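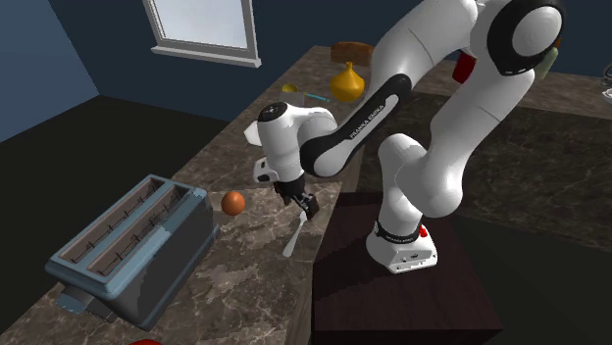 Una encimera de cocina.

La cocina abierta llegó a Sallemance como llegan las modas a las ciudades pequeñas: tarde y sin retorno. En julio cayó el último tabique del barrio de Temine, y desde entonces 105 familias cenan oliendo lo que cenaron ayer.

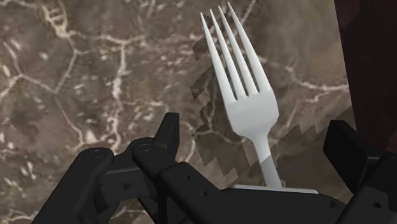 El estudio Cleltis cobra 2.185 euros por tirar la pared y, para los arrepentidos, ofrece ahora una puerta corredera - de cristal, por no reconocer del todo el error. En el edificio Halliday ya la han encargado cuatro vecinos. Dos de ellos preguntaron, bajando la voz, cuánto costaría un tabique.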